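June, a little after ten at night

My legs are done for, my voice is half gone, and I don't even play anymore! I've been sitting at the kitchen table for an hour with my shoes still on, telling myself I'd write three lines and go to bed, and we both know (me and this notebook, I mean) how that usually goes.

So, the girls' game at Palstead. We drew, two all, and if you had offered me a draw at halftime I would have kissed you on both cheeks. We were two down by then and it could easily have been four. Palstead play that quick, flat passing game where the ball never seems to leave the grass, and our back line kept stepping up one at a time instead of together, which we have worked on every single practice since the snow melted. The first goal came straight through the gap. The second was a corner nobody attacked, and our poor goalkeeper got a hand to it and watched it trickle in off the post anyway. She looked over at me and I gave her the thumbs up, because what else can you do from thirty yards away?

I had a speech ready for halftime. I'd been building it in my head for most of the first half, with a bit about pride and a bit about the long bus ride home, and then they came over and flopped down on the grass looking so hot and so miserable that I threw the whole thing out. I passed around the orange slices and asked them who was having the most trouble and with whom. Well, that opened the floodgates. It was their number 7, of course, a tall girl with a lovely first touch who kept drifting inside, and both our center backs thought the other one had her. We fixed it in a minute flat by dropping a midfielder in front of them. I should have seen it myself, and sooner, and I'm writing that down so I remember it. 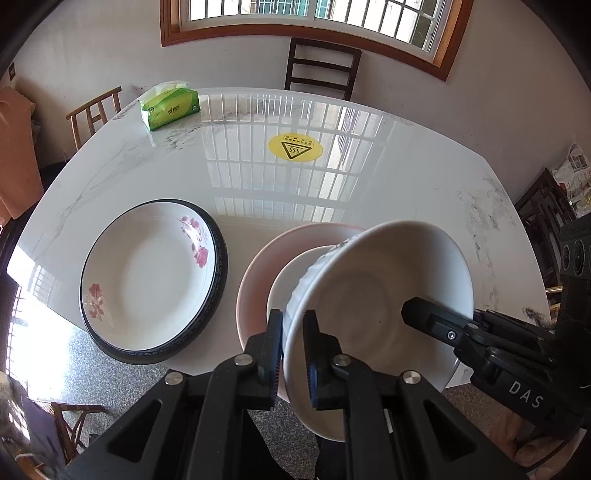

The second half was a different afternoon altogether. We won the ball higher, we stopped hoofing it, and the wingers finally believed me about the space behind their left back. Our first goal was a scruffy thing, a scramble after a free kick, in off somebody's shin, and three of them claimed it on the bus. I don't care one bit whose shin it was. After that Palstead got nervous and started kicking it long, and you could feel the whole field tip our way.

The equalizer, though! I want to get this one down properly before I lose the details. Our right back won a throw near the halfway line and took it quickly, short, got it back, and then instead of playing it safe down the side she carried it. She just kept going, and nobody came to her, and I heard myself yelling at her to pass it (sorry, sweetheart) when she hit it from outside the box, low, into the far corner. Eighty minutes of sun on their heads and they ran to her like it was the first day of summer vacation. I may have run a few yards down the sideline too. The referee gave me a look.

We could have won it right at the end, with a header that went just over, but Palstead hit the crossbar themselves, so I suppose it comes out even. A point is a point. It keeps us out of the bottom two, and with the season the way it has gone, I'll take it and be glad.

The bus home was very loud and smelled of grass and corn chips. They sang most of the way, including a song about me that I pretended not to follow, and somebody lost a shin guard under the back seat and we all had to lift our feet for a good ten miles while it slid around down there. I got everyone dropped off to a parent or a grandparent and then sat in the parking lot by myself for a minute with the windows down, which was the nicest part of the day, next to the goal.

Things for practice: the back line stepping up together, again, and again after that. Defending corners, and somebody has to be in charge at the near post. Bring more water, we ran out with ages to go. Find the pump for the old balls, I think it's in the trunk under the cones. And tell the right back that I was wrong to shout and she was right to shoot, in front of everybody, before we even warm up.

Shoes off now. Bed.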